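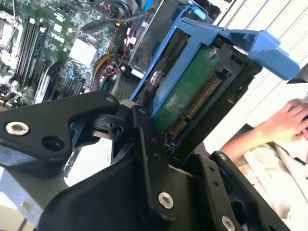

*Figure 10.1 Black gripper at a blue hard drive caddy.*

# Chapter 10: Household Income Beyond Wages

A wage is the largest single source of income for most working households, and the one over which the household has the least short-term control. Pay rates are set by award, by agreement or by the employer's budget, and a request for more money may be refused or put off until the next review. This chapter deals with the other side of the ledger: income that reaches the household from sources other than its main job, and the cost of earning it.

## 10.1 Gross and net supplementary income

Supplementary income is any amount received in addition to the principal wage. It includes casual work, rent from a room or parking space, interest, dividends and the sale of used goods. The gross figure is the amount received. The net figure is what is left after direct costs, tax and any reduction in government payments.

The gap between the two is often large. Direct costs include travel, materials, platform fees and insurance. Tax is charged at the household member's marginal rate, that is, the rate that applies to the last dollar earned, and the average rate should never be used in its place. Where a payment is income-tested, each extra dollar may also reduce that payment by a set number of cents. The combined loss is called the *effective marginal rate*.

Consider a resident of Brimallow who delivers parcels on Saturdays and receives $106 for the day. Fuel and parking come to $20, leaving $86 before tax. At a marginal rate of 30 per cent, assuming the costs are fully deductible, tax is $25.80 and net income is $60.20. If the work takes seven hours, the net hourly return is $8.60. The advertised rate, found by dividing $106 by seven, is $15.14.

## 10.2 Regular and irregular receipts

Receipts should also be sorted by timing. A regular receipt arrives at a known date in a known amount and can be matched against fixed bills such as rent or loan repayments. An irregular receipt can't. The usual treatment is to hold irregular receipts in a separate account and to transfer a fixed sum each month, set at or below the lowest monthly total of the past year.

The Rosser worksheet at the end of this chapter uses two columns for this purpose. Entries are made on the day money clears, and unpaid invoices are left out. Readers who completed the April budget in Chapter 9 should carry its closing balance forward — the worksheet will not reconcile without it.

## 10.3 Time as a cost

Hours given to extra work have other uses. Some of these have a market price: a parent who works on a Saturday may have to pay for child care, and that fee is a direct cost. Others, such as rest or study, have no invoice but still belong in the comparison. The method in Section 10.5 asks the reader to set a minimum acceptable hourly return before looking at any offer.

## Key terms

- **Direct cost:** an expense that would not arise if the work were not done.
- **Effective marginal rate:** the share of an extra dollar lost to tax and reduced payments.
- **Irregular receipt:** income whose date or amount is not known in advance.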